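4.2 Comparison of finger geometries in simulation

Before any hardware was bought, the candidate grippers were compared in simulation. The purpose was narrow. We wanted to know whether a long, thin fingertip or a short, broad one would cope better with small items set close together, and whether the result depended on which of two controllers was driving the arm. Grip force and wear were left to the bench tests at Nedthorpe, which are reported in Section 5.

Both fingertip designs were modelled from the drawings supplied by Imex. The long tip has a narrow end and a flat inner face. The short tip is wider and has a shallow groove along the inner face, meant to stop round items from rolling out. Neither model includes the rubber pad fitted to the real part. Friction was set to a single value for all contacts, and we did not try to tune it per item.

The two controllers were the position controller used in our earlier work and the compliant controller developed under the Lustbridge project. The first follows a planned path and stops only when a joint limit or a torque limit is reached. The second lets the wrist give a little when the tip meets something. The planner, the joint limits and the starting poses were the same for both. Settings were frozen in December and were not changed once the counted trials had begun.

Each trial began with one arm brought in above a tray of small blocks and ended when the target had been lifted clear, dropped or missed. The other arm was held away from the work area. Its only role in this section was as an obstacle that the planner had to respect, as it will be in the final cell. A trial was also ended, and scored as a miss, if the two arms came closer than the safety margin.
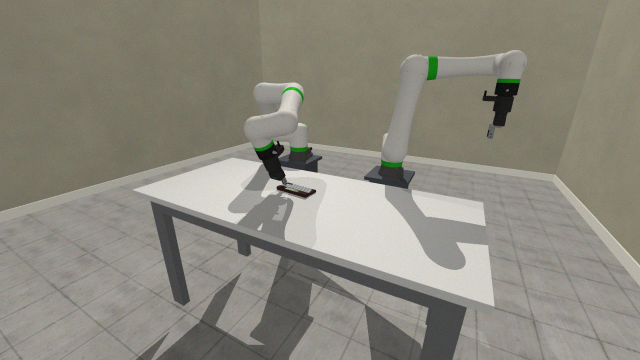
Why hover above the tray before closing in, when a direct approach would be quicker? The pause gives the controller a settled starting point, so that any error in the last part of the descent can be put down to the fingertip and not to leftover motion in the arm.

We ran 1,581 trials in all. Of these, 13 were thrown out because the physics engine let a block pass through the tray floor, and they are not counted in what follows. The hover was fixed at 800 milliseconds in every trial. Shorter pauses were tried early on and gave uneven results with the compliant controller, which takes longer to settle after a large move.

The long tip did better than the short one wherever the blocks were packed tightly. The short tip tended to touch the neighbours of the target on the way down, and with the position controller this often pushed the whole row along before the fingers closed. The compliant controller reduced the effect but did not remove it. Towards the ends of the row, where one side of the target was free, the two tips were hard to tell apart.

Dropped items were a different matter. Here the short tip had the advantage under both controllers, and the groove seems to be the cause, although we did not run a broad tip without a groove and so cannot separate the two. Most drops with the long tip came during the first part of the lift, when the block was held near one corner.

Near misses between the arms were rare. The planner refused 9 of the requested paths, all of them where the elbow of the working arm would have had to swing inwards. Moving the second base further along would avoid this, but it would also shrink the area that both arms can reach. We kept the layout as it was.

On these results the long tip with the compliant controller was taken forward. We note that the friction model is crude, and that a padded tip may behave differently in the lift. The method of Ndlovu for estimating pad stiffness could be added to the simulation, and we intend to do so if the bench tests show a clear gap.

Comments (3)

gripper_bench
Did you try the short tip turned through 90 degrees? On our cell that got rid of most of the contact with neighbouring parts.

Reader 2
Is the single friction value given anywhere? I looked in Section 3 and couldn't find it.

mtl_lab
Same question as above. It would also help to have the misses split by controller in a table, as the text only gives the general trend.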